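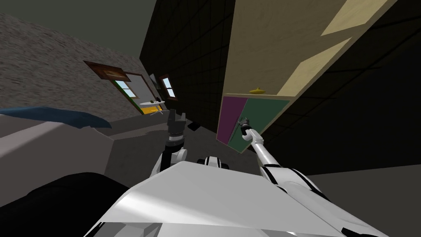 Grażyna Zawadzka always maintained that a household budget should begin with the electricity bill, and that anybody who started with the groceries was only putting off the hard part.

Chapter 9
Reading the Household Bill

I took her advice the first winter I lived in Clisoncombe, and I have been passing it on to students ever since, so I hope you'll forgive me for passing it on to you. Go and find a bill if you can – your own, your nan's, a neighbour's if the neighbour is willing – and keep it beside you while you read. It will make far more sense than any specimen I could draw up, and you may well discover something on the back page that has been there for years.

Most bills carry two kinds of charge. The supply charge is a daily amount, payable even if you spend the whole of June at the beach with everything switched off at the wall. The usage charge depends on how many kilowatt hours you get through, and on some plans it also depends on the time of day, with the dearest hours falling in the early evening when everyone is cooking tea. We'll work through both in section 9.1, using a small flat with a supply charge of 24 cents a day.

After that we come to discounts, which deserve a good deal of patience. A plan offering 10 per cent off may take it off the usage charge alone, and Ramesh Agarwal's worked problem on page 19 of your exercise book shows how little can be left once you've done the sums. Have a calculator handy, and a cuppa too if you're studying at home.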